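Subject: Re: [mowat-budget] Fund balance language in the relief payment ordinance
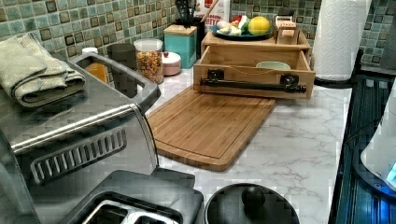

Londport, 18 Mar 2019

Replying to the list, as the question below came in from two other subscribers in nearly the same words.

> Can someone explain why the council majority says the $300 household payment
> is already funded, while the minority says it is not? Both sides cite the same
> page of the packet. I read Section 4 twice and I still cannot tell whether the
> vote last week appropriated anything. Also, does the mayor's veto message
> send the whole ordinance back, or only the payment?

Taking these in order.

1. Whether anything was appropriated

Section 4 authorizes the payment. It does not appropriate money for it. Under the Londport charter an authorization sets the purpose, the eligible group and a ceiling. An appropriation moves a stated sum from a named fund to a named account. The two can be in the same ordinance, and usually are, but the committee substitute split them. The authorization stayed in Section 4, and the appropriation went to a companion bill, which was read once and then held at the desk.

The majority's claim rests on the sentence in the packet that reads "sufficient unassigned balance exists in the general fund." That is a finding by the finance office. It says money is on hand. It has no legal effect on its own, and the comptroller cannot issue a check against it.

The minority's claim is correct on the text but leaves out the companion bill, which needs only a second reading and a simple majority. If it passes at the next regular session, the funding question goes away.

2. What the veto covers

The charter gives the mayor a line veto on appropriations only. The ordinance as passed contains no appropriation, so the veto can only be of the whole. The veto message objects to the payment and praises the rest (the Bidska Street drainage transfer and the transit fare credit), which has led people to read it as partial. The Londport paper reported it that way on its front page and has not corrected it. The operative paragraph of the message says "I return the ordinance without my signature." All of it is back before the council, including the drainage transfer.

The practical result is that the drainage contractor cannot be given notice to proceed under the new authority. The earlier authority runs to the end of March. I have not seen any public statement on whether the department will ask for an extension.

3. The amount

There are two figures in circulation. The ordinance that passed has $300 per eligible household. The floor amendment that failed would have raised it to $2,000. The motion to take up that amendment was objected to before debate, so there was no recorded vote on the figure itself. The vote people are quoting was on the ruling of the chair. Members who voted to sustain the chair may or may not support the higher amount, and the mailers now going out in the Mowat district treat the two questions as one. I would not rely on them for anyone's position.

4. Votes needed to override

Two thirds of the members elected, not of those present. With the current roster that is 18. The ordinance passed with fewer than that, and two members who voted yes have since said they will wait for the finance office's revised estimate. An override attempt must be made by the second regular session after the message is received. If no motion is made, the veto stands and a new bill has to start from first reading.

There is a shorter path. The council can strike Section 4 from a new bill, keep the drainage and transit sections, and pass it under the emergency rule. It would still need the mayor's signature, but the message suggests it would get one. The sponsors have so far declined to do this, on the ground that the payment would then have no vehicle until summer.

5. Where to read the text

The Mitar archive has the ordinance as introduced, the committee substitute and the enrolled version. Use the enrolled version. The section numbers changed between the substitute and the final text – old Section 5 is now Section 4 – and most of the confusion on this list over the past week comes from people citing the older numbering. The veto message is filed under the session date, not under the ordinance number, so a search on the number will not return it.

The companion bill has not been enrolled and exists only as a scanned attachment to the desk calendar. The scan is missing its last page. I have asked the clerk's office for a complete copy and will post it when it arrives.

One correction to my own message of last week: I said the reserve policy would bar use of the unassigned balance. The policy sets a floor and requires a written explanation if the balance falls below it. It does not bar the spending.

--
mowat-budget mailing list
To unsubscribe, send a blank message with "unsubscribe" in the subject line.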